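Print this release
E-mail this release

FOR IMMEDIATE RELEASE

Cliltau Workshop Members Bring Their Shared Kitchen Robot Project to the May Open House

Neighbors are invited to see a white arm, a toy kitchen and a whole lot of patience

The members of the Cliltau shared workshop are very pleased (and, after the winter we've had, a little surprised!) to announce that Tonudis, our homegrown robot arm project, will be running for visitors at this year's May open house. Doors open at 5 in the afternoon, admission is free, and children are as welcome as their parents.

For anyone who hasn't climbed our stairs lately, Cliltau is a shared workshop on the second floor of the old Desjardins building, where members pay by the month and build more or less whatever they like. There are bicycles in there, and a harpsichord that has been nearly done for as long as most of us can remember. Tonudis began over coffee between Oleksandra Antoniuk, a retired sewing machine mechanic, and Normand Girard, who teaches high school shop and has never been able to walk past an unlabeled box of motors. They wanted to see whether a small group of hobbyists, working evenings, could teach an arm to tidy up a kitchen table.

The arm itself was bought ready-made with the members' pooled savings. Everything that tells it what to do has been written, argued over and rewritten at Cliltau. So far the group has logged 1391 practice runs, each one saved with notes in Oleksandra's tidy handwriting and later typed up by whoever lost the coin toss.

"People expect something out of the movies, and what they get is me asking a machine very politely to take hold of the ketchup," said Antoniuk. "I fixed sewing machines for 34 years, so I'm used to asking machines politely."

The play food was gathered from members' attics and yard sales, and the group has grown fond of it. A strawberry and a slice of orange are small and oddly shaped, while a bottle on its side wants to be held around the middle, so a single table gives the programmers plenty to chew on.
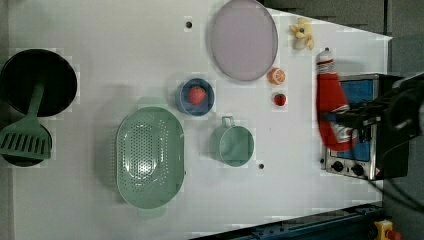 What Visitors Will See

Demonstrations will run through the evening, with a break for supper. Between turns, members will be glad to open up the software on the big screen and show how a move is put together, from the first rough path to the closing of the fingers. Girard will also have a bench set up with a spare gripper, driven by a hand crank he made himself, so that visitors can find out how hard it is to pick up a toy tomato when you have only two fingers to do it with.

The table gets rearranged from one stretch of work to the next, and that has been one of the longer lessons of the project. A program that knows where the plate is will do nicely until somebody moves the plate. These days the members try the same job with the banana over here and the bowl over there, or with a big black case taking up one side, and they keep at it until the arm's path makes sense to everybody. 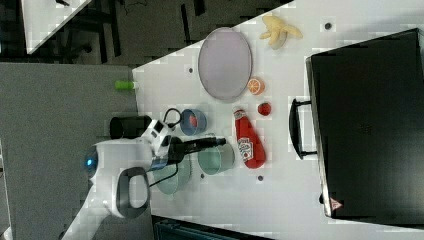 How the Group Works

Tonudis meets after supper, and newcomers are put to work right away. You don't need to know how to program. Several of our most useful members came in knowing nothing about robots and a great deal about kitchens, and it was one of them who talked the group out of starting with eggs.
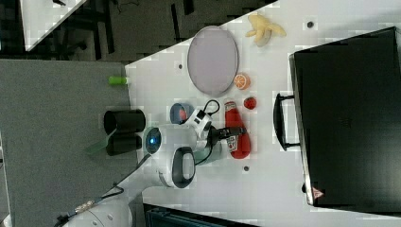
Much of the spring has gone into a piece of software the members call Herora, which plans how the gripper should come in toward an object and how it should leave again. Its first assignment was the ketchup, and reaching over the upper part of the bottle, near the white cap, with a bowl sitting so close to the wrist, is just the sort of approach it was written to work out. Girard hopes to have a version ready for other hobby shops to try once the instructions have been read through by somebody who wasn't there when they were written.

"I'd like my students to see that you can start a thing like this without knowing how it ends," said Girard. "Also I'd like them to come and carry chairs."

Light refreshments will be served, and the food on the robot's table is, we are sorry to say, not for eating. Anyone who would like to bring a school class or a scout troop is asked to stop by the front desk beforehand so that we can set aside a time. Parking is behind the building, by the loading door.

E-mail this release to a friend
Print this release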